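**Plutham students take their robot home for the next round**

The robotics club at Plutham Secondary has made it through to the household round of the Cinwood Challenge, and the mood in the workshop this month is close to giddy. Eleven students, most of them in Years 9 and 10, have been working with a two-armed robot they call Jivero, and they've moved on from stacking blocks on a lab bench to the much messier business of working in a furnished living room.

The Challenge drew 415 entries this year. Clubs were asked to send in a short video and a written plan for a job that somebody would be glad to have done for them at home. Plutham's plan was simple: clear a coffee table, put each thing where it belongs and leave the furniture without a scratch. It sounds easy until you try to write it down step by step, and the students filled 4 notebooks doing exactly that.

Last year the club didn't get past the first cut, so there was plenty of cheering when the email came through in October (loud enough that the music room next door sent someone over to check).

Much of the work since then has been on reach. A lab bench is flat, square and the right height. A coffee table is low, it has corners at awkward spots, and there are sofas and armchairs on all sides. The students have been recording hour after hour of practice, steering the arms themselves and then going back through the recordings to see which movements were smooth enough to learn from. They had logged 893 practice runs by the time this went to press, and the tally on the workshop whiteboard keeps climbing.
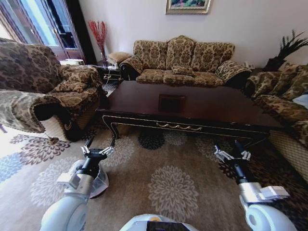

The grippers have had their share of attention too. Each arm ends in two fingers that open and close like a pair of tongs, and getting them to hold a paperback without bending the cover took most of a term. Mugs were easier. Remote controls, oddly enough, were the worst of the lot, and one student has written a whole page on the best angle for picking one up.

Then there's the light. In the workshop the blinds stay down and the lamps never change. A living room is another story, with daylight moving across the room all afternoon and shiny surfaces throwing it back. The younger members took this on as their own project, repeating the same pick-up at nine in the morning, at noon and at four, and charting how the results changed. Their graph, done in four colours of felt pen, now hangs by the workshop door and it's a beauty.

The club programs in Yagi, a free set of tools built for school teams, and has been sharing its notes with two other schools in the district. One of those schools is also in the household round, which has made for some very friendly rivalry and a group chat that never seems to go quiet.

What stands out when you drop in on a session is how everyone has found a job they love. Some students will happily spend an hour on a single line of code. Others would sooner be organising the practice schedule, testing joints or arguing over whether a magazine should be lifted or slid. (They settled on slid – it took two lunch hours.)

For the judged run, the robot will have a set time to clear a table the students haven't seen before, with objects chosen by the organisers. Families are welcome to watch, and there'll be a display of notebooks, charts and spare parts in the foyer.

The club meets after school in the technology workshop from half past three, and new members can join at any point in the year. No experience with coding is needed, and there are still a few spots on the testing team.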